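I don't believe in organizing systems. I've bought the drawer dividers and the label maker, and I've owned the shoe rack that turned out to be for people with smaller feet. So when my sister-in-law Sheila Sugden told me over lunch in March that a single clear plastic bin had "fixed" her medicine cabinet, I said what I always say. Sure it did.

She sent me home with the spare one. I suspect she bought two so she'd have someone to convert.

The theory, as Sheila tells it, goes like this. You don't keep medicine in a cabinet, where it hides behind other medicine. You keep it in a see-through container you can carry to wherever the sick person is. Everything stands up, every label faces out, and you never again buy cough syrup when you already have cough syrup. She got this from a newsletter called Feltesetti, which also has firm views on folding dish towels, and which I have now read 29 issues of for reasons I can't defend.

My objections, before I even started:

- Bottles don't stand up in a bin unless the bin is full. When it's full, you can't see into the middle, and you've built a smaller cabinet with no door.
- Clear plastic shows you the side of a thing. Half of what I own has the useful words on the front.
- I have never once carried my medicine anywhere. I go to it.

Still, I'd paid nothing for the experiment, so I cleared the table and brought everything out of the bathroom. That part I'll admit was overdue. There was a foot cream from the Petrenko pharmacy on the corner, which closed before we repainted the hall. There was a thermometer with no battery door. There was a sheet of tablets with no box, no name I recognized, and no date, and I couldn't tell you who in this house had ever been sick enough to need them.

The pharmacy take-back bag got all of that. What was left went on the table to be sorted, tall things first.

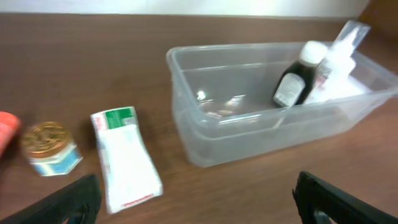 *The bottles went in first. The flat stuff was still waiting its turn.*

You'll notice the brown bottle is already leaning. So much for everything standing up! With a crowd around it I'm sure it would behave, but that brings me back to objection number one.

The little jar with the gold lid was the one that gave me trouble. It's short, it's round, and next to a tall bottle it would vanish. Sheila says short things go at the front. Fine, but a bin you carry around doesn't have a front, it has whichever side is facing you when you put it down. I asked her about this and she told me to put a sticker on it. So now the system needs a sticker.

Boxes are worse. Lay one flat and it takes up the whole floor of the bin. Stand it on end and it falls over the first time you take out its neighbor. My friend Colin Bickerstaff throws all his boxes away and keeps only what's inside, and I want to go on record as being against this. The box is where the dose is. I don't want to be guessing at 2 in the morning.

Where have I ended up? The bin is on the hall closet shelf, and I've used it for five days. I found the ointment right away on day one, which I'd have to call a point for Sheila. I also knocked over both bottles reaching for it. The bathroom cabinet is half empty and looks wonderful, and I think that's most of what people are enjoying when they say these things work – they threw out a pile of old junk and gave the credit to the plastic.

I'll give it until the next cold goes through the house. Sheila has already asked whether I want a second one for batteries.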